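# Trosummont grip-release fault

The **Trosummont grip-release fault** was a defect in the control software of the Ojala robotic hand. Under certain conditions it caused the hand to open without a command and drop whatever it was holding. The fault was identified at the Trosummont test site in Clellbridge and described in a report dated 9 April 2020. No injuries were linked to it.

## Background

The Ojala is a fingered hand that mounts on a standard arm. Trosummont used it for tabletop sorting, in which an arm picks up household items one at a time and puts them down at a chosen point. The arm controller and the hand controller were separate units joined by a data cable, and grip force was handled entirely by the hand. The link software between the two was supplied by Jellis.

## The fault

Operators first noticed drops during long runs in July of the previous year. The hand would close on an object, lift it, and then open partway through the move. Most of the early cases were put down to poor finger placement, and the logs from those runs were not kept.

A later series of 2,345 grasps was logged in full. Drops were more common with long items held near one end, where the weight of the handle turned the object slightly in the fingers. Short, compact items such as blocks were rarely affected.
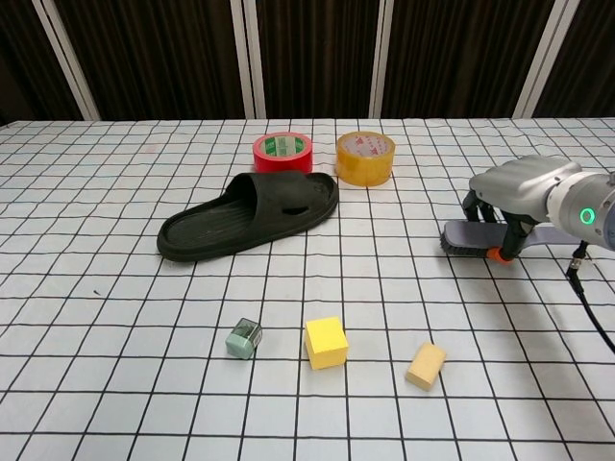 *Tabletop work with a scrubbing brush in the grip; rolls of tape, a slide slipper and small blocks are also on the grid sheet. Photo: Trosummont test site, Clellbridge*

The cause was traced to the way the hand controller handled a missed message from the arm. If a message arrived late, the controller repeated its last reading of finger position. When the object had shifted in the meantime, the repeated reading no longer matched the motor load, and the software treated the difference as a jam. Its response to a jam was to open the fingers - a setting meant to protect the motors, and one that was switched on by default.

A second problem made the first harder to find. The error code for a jam was cleared as soon as the fingers had opened, so the status page showed no fault by the time an operator looked at it.

## Safety assessment

The report rated the fault as low risk for light items on a table and high risk for anything heavy, sharp or carried above floor level. It advised that people keep their hands out of the area under the gripper while the arm was powered, including during pauses. Use of the hand with glass or liquids was stopped at Clellbridge until the fix was in place.

## Correction

Jellis issued a revised version of the link software. A late message now causes the arm to stop and the hand to hold its present force. Opening after a jam requires a command from the operator, and the error code stays on the status page until it is cleared by hand.

The new version was tested over 2,000 grasps, 1,090 of them with long-handled items. Two drops were recorded, both attributed to finger placement. A further 1,000 grasps were run with messages delayed on purpose, and the hand kept its hold in each case.

Hands already in use had to be updated one at a time through the service port. Units with the oldest controller board could not take the update and were limited to light loads.

## See also

- Fail-safe design
- Robot end effector
- Watchdog timer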